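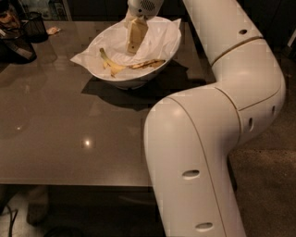 White bowl on a dark brown tabletop.

Tarenen Hardwax Oil, Satin: Long-Term Review on a Dining Table

Product type: one-part oil and wax finish, interior wood
Tested on: red oak veneer table, stained dark; walnut and maple test boards
Test length: 17 weeks of daily use
Compared with: Stultel water-based polyurethane, Pakuno two-part hardener oil

I refinish secondhand furniture and keep test boards for every product I put on a surface that people will eat from. Tables are the worst case for a finish. They get heat, standing water, grease, alcohol, vinegar, dragged plates and a wipe-down with whatever cleaner is closest to the sink. A finish that holds up on a bookcase tells you very little about any of that.

Tarenen sells its oil as a two-coat product with no hardener. It comes in matte, satin and a newer gloss. This review covers the satin. I used the gloss on one small shelf and do not have enough time on it to say anything useful.

What is in the can

The liquid is thin at first and gets noticeably thicker near the bottom because the wax settles. Stir it for a full two minutes with a flat stick, scraping the corners. Shaking does not bring the wax up and adds bubbles. My first test board was done from a can I had only shaken, and it dried glossier than the sample chip at one end and cloudy at the other. I sanded it back and did it over.

The smell is moderate. It is closer to linseed than to mineral spirits, and it hangs around for three days at a level I would not want next to food. After a week I could only detect it with my nose on the wood.

Surface prep

The label says to sand to 150 grit. I ran boards at 120, 150, 180 and 220. On oak there was no visible difference between 150 and 180 once the second coat had cured. At 220 the wood took less oil, the color came out lighter, and the finish was easier to scratch through. At 120 the cross-grain marks showed in low light. I would stay with the label on open-grained woods and go to 180 on maple, where scratches are easier to see.

Veneer needs care. The table in this test is a factory piece with a thin face, and I had already taken off the old lacquer with a card scraper and a chemical stripper. Once you are through a veneer there is no fix that looks right. Mark the edges and corners with pencil before you sand and stop as soon as the pencil is gone.

Dust removal matters more with this oil than with the Stultel. Vacuum, wipe with a cloth dampened in mineral spirits, and let it flash off. Leftover dust turns into a fine grit in the first coat that you can feel with a fingernail.

Application

I put the first coat on with a white nylon pad and the second with a lint-free cloth. A brush left far too much on the surface. The working time is short. At normal room temperature I had a little over ten minutes before the oil began to drag, so on anything bigger than a coffee table you need to work in sections and keep a wet edge.

Wipe off everything that has not soaked in. The most common complaint I see about this type of product is a sticky surface that never dries, and nearly every photo that goes with it shows an area where the extra was left on. It should look almost dry when you walk away.

Time between coats is given as 12 hours. In a cool basement it took mine closer to 20. A light pass with a gray pad between coats knocked down the raised grain and did not break the color.

Stain compatibility is acceptable with one warning. Over an oil-based stain that had dried for two days, the first coat pulled a small amount of color onto the cloth. Over a water-based stain it pulled none. If you want a very dark top, use the water-based stain or give the oil stain a full week.

Cure and early use

The surface was dry to the touch by the next morning. Light use was fine after four days. Full cure is listed at three weeks and I would take that seriously. I set a damp glass on a test board at day six and it left a pale ring that took two days to fade. The same test at day 25 left nothing.

Cover nothing during the cure. A tablecloth or a plastic mat traps the solvent and will print its texture into the wax.

Resistance tests

All of these were done on oak boards cured for a month.

Water: standing puddle, overnight. Slight raised grain, no color change. The Stultel showed nothing at all. The Pakuno showed nothing at all.

Coffee: four hours. No mark on any board.

Red wine: four hours. Very faint gray outline on the Tarenen, visible only at an angle. No mark on the others.

Vinegar: one hour. Clean on all three.

Olive oil: overnight. The Tarenen darkened slightly and then evened out over the following week. No change on the others.

Hot mug, no coaster: ten minutes. No mark on the Tarenen, a light white haze on the Stultel, no mark on the Pakuno.

Ammonia cleaner: five wipes. The Tarenen lost sheen in a clear patch. This is the weakest result of the group and the one most likely to come up in a real kitchen. The maker says to use only mild soap, and that instruction should be printed larger.

Scratches: a ceramic foot ring dragged under moderate hand pressure left a dull line on every board. On the Tarenen it was the widest of the three, and also the only one I could remove without sanding the whole board.

Abrasion

I built a simple rub rig some years ago from a windshield wiper motor, a weighted felt block and a counter. It is not a lab instrument and the numbers only mean something next to each other. With a gray pad on the block, the Tarenen was worn to bare wood at 589 strokes. The Pakuno lasted to 3,296. I stopped the Stultel run when the pad came apart and did not repeat it, so I have no figure for that one.

That gap looks bad, and for a floor it would be. On a table I think it overstates the problem. Nothing on a table gets rubbed in the same two-inch strip with an abrasive pad. After 17 weeks the area in front of the most-used chair has a slightly higher sheen than the rest, as if it had been lightly polished. There is no bare wood.

Repair

Repair is the reason to buy an oil of this kind, and it is where the Tarenen did best. I spot-sanded a three-inch area with 180 grit, wiped on a thin coat, buffed it after ten minutes and left it overnight. Two days later I had to look for it. On the stained table the spot needed a touch of matching stain first, and it is faintly visible if you know where it is.

The Stultel cannot be repaired this way. Any spot repair leaves a ring, and the usual answer is to scuff and recoat the whole top. The Pakuno can be spot repaired, but you have to mix a small batch with the hardener, and measuring a few grams of a two-part product is a nuisance.

Coverage and cost

I paid 46 dollars for the smaller can. Two coats on the table, including the edges and the underside of the leaf, used about a third of it. The underside got one coat only. Per square foot that puts it above the Stultel and below the Pakuno, which also has a short shelf life once the hardener is opened.

Storage is poor. The can lid stopped sealing well after the third opening, and a skin formed on the oil within a month. I moved the rest into a squeeze pouch with the air pressed out and have had no further trouble. Tremblay makes a wood oil in a screw-top bottle with a similar feel, and I wish Tarenen would copy the packaging. I have not run the Tremblay through these tests.

Rags

Cloths soaked with this oil can heat up and catch fire on their own. Lay them flat outdoors on concrete until they are stiff, or put them in a metal can filled with water. Do not leave them in a pile or in the trash. The warning is on the back label in small type.

Ratings

Application: 8 of 10
Appearance: 9 of 10
Water and food stains: 7 of 10
Cleaners: 4 of 10
Wear: 6 of 10
Repair: 9 of 10
Packaging: 3 of 10

I would use it again on a dining table in a house where the people eating at it can be trusted to leave the ammonia spray under the sink. For a rental or a café, use the Pakuno. For a desk, any of the three will do, and the Stultel is the cheapest. The test boards are staying on a south-facing windowsill until September to check for yellowing on the maple, and I will add those results under the ratings.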